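Enora Brick Sorting Set – README

Maintained by Felicja Żak and Sepehr Sharifi, Trurkwood returns hall. Last revised in May.

What this is

The set holds 3,144 recorded picks from the toy returns line at Trurkwood, where building bricks come back from rental boxes and get sorted for cleaning. Each record is one attempt to pick up one brick. The arm at station 2 did the picking, and a sorter from the line checked every result.

We put the set together to train the pick model that now runs on that station. It is shared inside Bitudholm so that other halls planning the same change can see what the data covers and what it doesn't.

How it was collected

Nine sorters took part, all from the regular line. They drove the arm by hand controller for the first 800 picks. After that the model made the attempts and a sorter stepped in when it stalled or closed on nothing. Bricks were set down one at a time on the gray work surface, at whatever angle they landed. Bricks that came in stuck together were pulled apart by hand first and are not in the set. 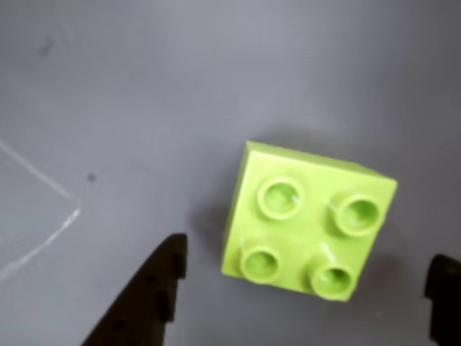 Each record has a wrist view, the finger opening, the arm position and an outcome. Outcomes are "held", "dropped", "missed" and "stopped by operator". If a sorter took over partway, the record keeps both halves and the field "handover" is set to yes. Please don't filter those out without looking at them. Hamidreza Daneshvar did that in an early training run and the model got worse at bricks lying close to a finger.

Folders

picks/ – one folder per attempt
labels.csv – outcome, handover, station, shift
notes/ – free text from the sorters, lightly edited
splits/ – train and test lists, split by shift

Work on the line

Before the change, sorting was a standing job with the same reach and twist all shift. Station 2 now takes single bricks and the sorters handle mixed piles, damaged pieces and anything the arm refuses. Lamai Bunnag, who runs the late shift, asked for the stop button to be moved to the front rail, and that was done before model picks began.

Some of the sorters like the new job better. Others say it is duller – more watching, fewer people to talk to. Both views are in notes/. Sorters rotate off the station every two hours. Nobody's pick rate was recorded, and there are no operator names or numbers in the files. The shift field may not be used to compare staff. That was agreed with the line before collection started and it applies to every copy of the set.

Known gaps

Clear bricks are rare. Wheels, figures and flat plates are missing. Marks on the work surface were left as they were, so a model trained only on this set may do worse on a clean one. The Lamptey hall uses wider fingers and should collect its own picks before going live.

Questions go to Ehsan Fallahi at the Trurkwood desk. Corrections to labels.csv are welcome if you include the pick number.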